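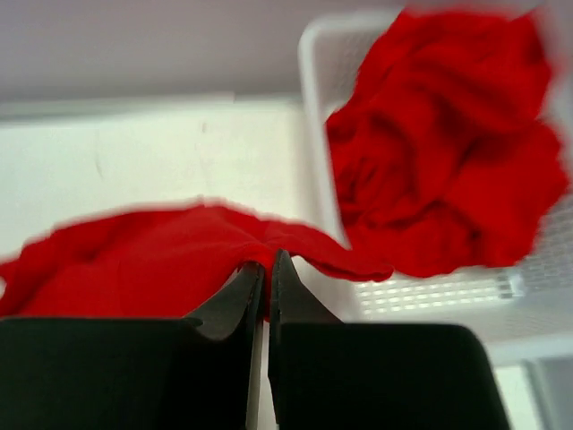 4.2 Joint appearances after the Hodolmont split

The dispute over the Hodolmont candidate list left the regional party with two camps. One followed the branch chair, Leif Ragnarsson, and the other followed the deputy leader, Aksel Kirkegaard. Neither man was removed from office, and neither was formally barred from speaking at party events. Local branches still had to decide whom to invite, and their choices are the main source of evidence in this section.

We coded 364 event notices put out by branches in the two districts. A notice was counted as a joint appearance only if both leaders were listed as speakers on the same program. Notices that named one leader as a speaker and the other as a guest were put in a separate group, as were those changed after first being posted. Coding was done by the second author and checked against branch newsletters where these had survived. The Miltov newsletters are complete. Those from Hodolmont have gaps, mostly in the spring.

Joint appearances were rare in the first weeks. The first we could confirm was the Miltov spring conference on 02/04/2022, where Ragnarsson opened the day and Kirkegaard gave the main address after lunch. The two did not share the stage. Around 100 members attended according to the branch minutes, though the attendance sheet itself was not kept. Only 4 further joint appearances followed before the summer break, all of them in Miltov.

Order of speaking mattered to the people we interviewed. Myroslav Kobzar, then branch secretary in Miltov, described three drafts of the conference program, each with the names in a different place. "We spent more time on the running order than on the motions," he said. Sem Smits, who worked for the Kirkegaard side, gave a similar account but put the number of drafts at 5. We have seen only the final version.

Stage dressing was also argued over, if less often. Both camps claimed the party's traditional color, a bright red close to that of the cloth in Figure 3, and the written guidance gave no rule on which speakers could use it. Kobzar recalled that the Hodolmont branch had asked for plain white table covers at shared events. The request does not appear in the minutes, and we treat it with some caution.

The pattern fits the account in Section 2 only in part. If branches had simply been waiting for a signal from the regional office, joint events should have picked up in both districts after the April conference. They did so in Miltov alone. Interviews suggest that the Hodolmont branch had already booked its speakers for the season – all from the Ragnarsson camp – and saw no need to reopen the list. Section 4.3 looks at how those bookings were made.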